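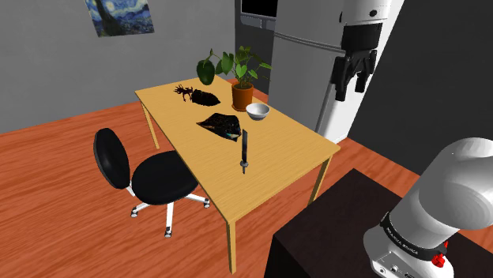 4 January 2024

Table run again. I asked Ademir whether the arm could clear a dinner table yet and he said to define clear. The plant scares me more than the bowl – all those leaves.
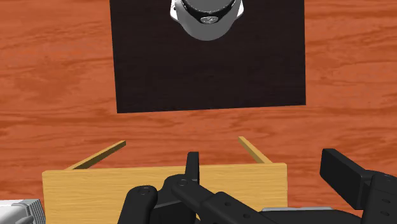

Shona Costigan, simulation tester, Wosholm

Afternoon on the wooden box. My list of chores has 18 lines and I'd trust the machine with maybe two, neither of them near a carpet. Went home and did my own dishes, slowly, with no one logging it.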